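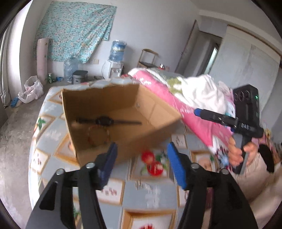
Trier et ranger les petits accessoires : montres, bagues, breloques

Fiche pratique, mise à jour le 27 avril 2019
Rédaction : Ourania Mitsotakis-Vlachou

Les montres et les bijoux fantaisie s'abîment surtout par frottement. Un fermoir métallique raye un verre minéral, une chaîne fine se noue autour d'une boucle, une bague glisse sous le rabat d'un carton et disparaît. La méthode décrite ci-dessous s'applique à un petit lot domestique, sans matériel particulier.

Surface de travail

Travailler sur un lit fait ou sur une table couverte d'un textile. Un objet qui tombe sur un couvre-lit ne rebondit pas et ne roule pas loin. Tendre le tissu avant de commencer : les petites pièces se perdent dans les plis. Un imprimé chargé gêne le repérage des pièces dorées ou transparentes ; dans ce cas, tout garder dans la boîte pendant le tri et ne poser dehors que ce qui est déjà identifié. Écarter les couvertures et les coussins.

Choix de la boîte

Un carton ondulé ouvert convient pour le tri. Il ne convient pas pour la conservation. Le carton ordinaire retient l'humidité, dépose des fibres dans les maillons et peut ternir l'argent. Contrôler les points suivants :

- fond d'une seule pièce, ou joint central recouvert de ruban adhésif ;
- rabats repliés vers l'extérieur, ou découpés s'ils sont déchirés ;
- parois sans trou par lequel passerait une tige de boucle d'oreille ;
- hauteur suffisante pour qu'une bague ne saute pas par-dessus le bord.

Un carton au bord supérieur abîmé reste utilisable à condition que le fond soit sain. Retirer les lambeaux qui retombent à l'intérieur et passer un chiffon sec sur le fond avant d'y déposer quoi que ce soit.

Ordre du tri

Sortir d'abord la pièce la plus encombrante, en général la montre. La saisir par le boîtier. Tirer sur l'extrémité du bracelet entraîne les petits objets voisins et sollicite les barrettes. Dégager ensuite les fils métalliques et les tiges, qui rayent, puis les bagues, puis les breloques. Les connecteurs et embouts en plastique se mettent de côté dans un sachet : ils appartiennent souvent à un appareil que l'on retrouvera plus tard.
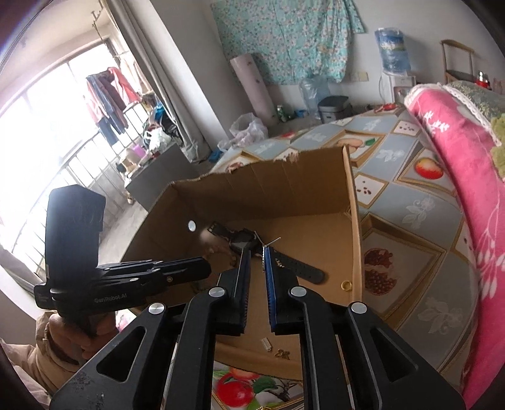 Carton ouvert avant tri : montre à bracelet noir, petite bague dorée et breloque en forme de papillon.

Nettoyage avant rangement

Montre : chiffon microfibre sec sur le verre et le boîtier. Pour un bracelet en silicone, eau tiède et savon neutre, bracelet démonté, séchage à plat pendant 45 minutes au minimum. Pour un bracelet en cuir, chiffon à peine humide, sans savon. Ne jamais immerger un boîtier dont l'étanchéité n'est pas connue.

Bague et breloque dorées : eau tiède, à 34 °C environ, une goutte de liquide vaisselle, brosse souple. Le bicarbonate et le dentifrice sont à proscrire sur une dorure, qu'ils usent en quelques passages. Rincer dans un bol et jamais au-dessus d'un évier sans bonde.

Rangement définitif

Poser la montre à plat, bracelet étendu, ou enroulée autour d'un petit coussin. Un bracelet plié toujours au même endroit finit par marquer. Les bagues vont dans un rouleau de mousse fendu, les breloques dans des cases fermées. Nous utilisons les casiers Pulitholm, dont les séparateurs se déplacent ; les modèles Mikus sont plus bas et passent mieux dans un tiroir de chevet, mais leurs cases sont trop étroites pour un boîtier de montre. Les sachets Ferkar à fermeture conviennent aux pièces isolées. En chasser l'air avant de fermer.

Étiqueter le couvercle et non le côté si le casier est rangé dans un tiroir. Éloigner l'ensemble des points d'eau, des appareils de cuisson et des rebords de fenêtre. Dans une pièce unique où l'on cuisine et où l'on dort, l'étagère la plus haute n'est pas le meilleur emplacement : la vapeur y monte.

Entretien

Vérifier le contenu 2 fois par an ; chez nous, en mai puis à l'entrée de l'hiver. Remplacer les sachets déshydratants à cette occasion. Une montre à quartz arrêtée ne doit pas rester avec sa pile, qui peut couler et attaquer le mouvement. Noter la référence de la pile sur un morceau de ruban adhésif collé au fond de la case.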